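Mail and Parcels at Faulkner House: Forwarding, Lockers and the November Changes

October 23, 2022
By Arnar Blöndal
6 min read

To: faulkner-residents
Re: Parcel lockers and forwarded mail

Dear residents,

The message from Ruby-Lee Costigan, copied below, was one of several received on the same subject after the notice about the new parcel lockers went out. I am replying to the full list so that everyone has the same information before the new arrangements begin in November.

> Ruby-Lee Costigan wrote:
>
> Dear Mail Services,
>
> Thank you for the notice about the lockers. I have three concerns, and I believe
> others on the north side share them.
>
> First, the notice says parcels will be returned to the sender if they are not
> collected in time. It does not say whether that period includes days when the
> mail room is closed. Last term I lost a textbook this way. The slip was in my
> box, but the room was shut for the long weekend and again for the stock check.
>
> Second, many of us have had parcels addressed to a roommate's name because the
> account is shared. Will the locker system release these to either person, or
> only to the name on the label?
>
> Third, I would like to know what will happen to letters for people who have
> moved out. There is a pile on the ledge by the boxes that has been there since
> I arrived, and some of it looks like bank mail. Anyone can pick it up.
>
> I would rather keep the counter than have lockers, but if the decision has been
> made, I would ask that these points be settled before the switch.
>
> Regards,
> Ruby-Lee Costigan

Each of these points is addressed in turn. Where the rules posted by the boxes differ from what is written in this message, please follow this message. The posted rules will be replaced.

COLLECTION PERIOD

A parcel placed in a locker may be collected at any hour. It will be held in the locker for 5 days from the time the collection code is sent. The period does include days when the mail room is closed, as the lockers remain open on those days.

A parcel not collected from the locker will be moved to the shelves behind the counter and kept there for a further 5 days. Only days on which the counter is open are counted for this second period. After that it will be returned to the sender. The earlier notice left out the second period entirely, and I apologize for the confusion this caused.

Residents who expect to be away may ask for a hold. The request should be made before the parcel arrives, in person or by email, and should give the dates of absence. A hold cannot be placed on perishable goods. Medicine is handled separately: it is kept in the locked cabinet and released at the counter only, with identification.

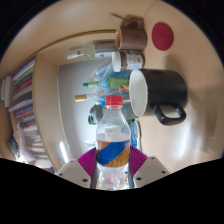
NAMES ON LABELS

The locker system, supplied by Kuletti, sends its code to the person whose name appears on the label. It cannot send a code to two people. A resident may, however, pass the code to a roommate, and the locker will open for whoever enters it. Mail Services does not record who is standing at the locker and cannot investigate a parcel that was released with the correct code.

Residents with a shared shopping account are therefore asked to put the name of the person who will collect on the delivery address itself. The room number should follow the name on the same line. Labels that carry a nickname, a username or a first name alone account for most of the parcels that are now sitting on the shelves without an owner. Alby Gilchrist has been matching these by hand against the room list, and where a match is not certain the parcel stays where it is until someone comes forward with an order number.

A parcel can be accepted for a visitor only when the resident's name is also on the label.

MAIL FOR FORMER RESIDENTS

The letters on the ledge have been removed. They should not have been left there, and the ledge is no longer to be used for this purpose. If you find a letter in your box that is addressed to someone else, please drop it through the slot marked Returns. Do not open it, write on it or put it in another resident's box, even when you know the person.

Forwarding works as follows. A resident who leaves may file a forwarding card at the counter. First-class letters are then sent on for one term. Magazines, catalogs and parcels are not forwarded. Where no card has been filed, letters are returned to the sender. Until now the cards were kept in a drawer, and some had been filed under the room number and some under the surname – this is why forwarding failed for several people over the summer. Fletcher Dunstan has since entered all of them in one list, in order of surname, and new cards will go directly into that list.

Anyone who filed a card before the start of this term and has a reason to doubt that it was entered may ask at the counter to have it checked.

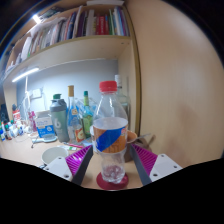

DESK AND BOOKSHELF

SIZE AND WEIGHT

The bank of lockers by the east door has 50 compartments in three sizes. The largest will take a box the size of a small suitcase. Anything that does not fit will be kept at the counter, and the code message will say so.

Mail Services will not accept any single item above 70 pounds. Drivers have been told this, but they do not always check, and an item above the limit may be refused at the door without notice to the resident. Furniture should be ordered for delivery to the room, at a time when the resident is present to receive it. The freight door on Windero Street can be opened on request for this purpose. Requests go to the residential office and not to the mail counter.

Flat packs and mattresses must not be left in the hallway outside the mail room. The hallway is part of the exit route from the upper floors and has to be kept clear at all hours.

HOURS OF THE COUNTER

Ruby-Lee's preference for the counter is noted, and other residents have said the same. The counter is not closing. From November it will be open in the afternoon only, while the morning will be used for sorting and loading the lockers. Outgoing mail may still be handed in at the counter or put in the blue box by the east door, which is emptied once each working day.

Stamps will continue to be sold at the counter. The sale of packing boxes will end once the present stock is gone. Boxes are available from the Trisurbridge copy shop across the street, which also accepts prepaid returns.

There is no charge for using the lockers. A fee of $5 applies when a resident asks for a parcel to be held beyond both periods described above, and it is charged once per parcel regardless of the length of the hold.

CONTACT DETAILS

The system will use the email address held by the residential office. A resident whose address is out of date will not receive a code, and the parcel will go to the shelves when the first period ends. Please check your address before the end of the month. A form is available at the counter, and the same change may be made by writing to the residential office from the address currently on file. A change of room must be reported as well, including a swap agreed between roommates.

A test message was sent to 100 residents last week. Those who received it do not need to do anything further.
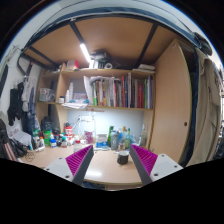
What should I do if my locker code does not work?

Check first that the code is from the most recent message, as a new one is issued each time a parcel is moved. If it still fails, go to the counter during opening hours with identification, and staff will open the compartment for you. When the counter is closed, leave the parcel where it is and reply to the code message, and the holding period will be paused until staff have answered.

Comments on these arrangements may be sent to this list or to me directly. I would ask that messages about a particular missing parcel be sent to the counter address only, with the tracking number, as several were posted to the full list this month with room numbers and telephone numbers included. Those have been removed from the archive.

Ashton Ruawai will be covering the counter during the first two weeks of the new hours and can show residents how the keypad works.

Sincerely,

Arnar Blöndal
Mail Services, Faulkner House

You are receiving this message as a subscriber to faulkner-residents. To change to the weekly digest or leave the list, use the link in your welcome message.

This archive uses cookies to remember your display settings. Accept | Manage settings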